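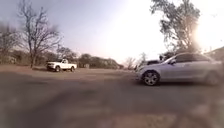
Flidley is a ceremony and celebrant service for couples who wish to marry outside a house of worship. The company was founded by Korkor Gyamfi and Gaétan Desjardins, and its office in Warenside coordinates bookings for a team of celebrants who travel to the couple's chosen setting. Many of our ceremonies are held outdoors, and a site visit forms part of every full booking. Our coordinators consider how guests will arrive, whether there is room to park, and how far older relatives will have to walk to reach the spot where a couple may want to exchange rings.

Our Work
Flidley has conducted more than 1000 ceremonies, including renewals of vows and civil commitments. Each couple is assigned one celebrant, who remains their contact from the first meeting through the signing of the license. Couples may supply their own readings or select from the Wukuleo Collection, our library of 900 poems, blessings and short prose passages. The oldest reading in it dates from 1790.

Our People
Korkor Gyamfi serves as director and continues to officiate from April to October. Gaétan Desjardins oversees the training of new celebrants, which lasts seven months and includes supervised ceremonies. Severin Aigner manages music and sound. Kojo Ofori is responsible for bilingual and two-family ceremonies, and Kęstutis Kivi maintains the Wukuleo Collection.

The Adjei Room
Couples planning a small wedding may reserve the Adjei Room at our Warenside office. Evening ceremonies begin at 7 p.m. Requests should be submitted in writing to the bookings desk, and a deposit is required to hold the room.

Last updated: October
Shares: 7

Related
Choosing a Reading for Your Ceremony
Questions to Ask Your Celebrant
Renewing Your Vows
Fees and Deposits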